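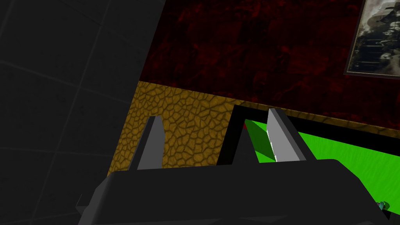 Nalwood, a maker of wall finishes based in Praltton, will open its first public showroom this November. The showroom is in the former Van Damme printing house and has 11 rooms on 4 floors. Visitors can compare colors and surfaces at full wall size before they order. One of the combinations is a dark gray surface divided into square tiles, next to a deep red wall with a marbled pattern. Other rooms are kept in light colors for smaller homes.

The company also presents Kilero, a new line of mineral paint for kitchens and hallways. It will be sold in 3 sizes from the opening day.

"Our customers asked us for many years for a place where they can take their time," said Karlijn Claeys, managing director of Nalwood. "A small sample card is not enough when you must live with the color."

Định Khương, who is responsible for the showroom, will give free color advice every Saturday. Reservation is necessary and can be made by telephone or at the front desk. Parking is available behind the building, with the entrance on the side of the canal.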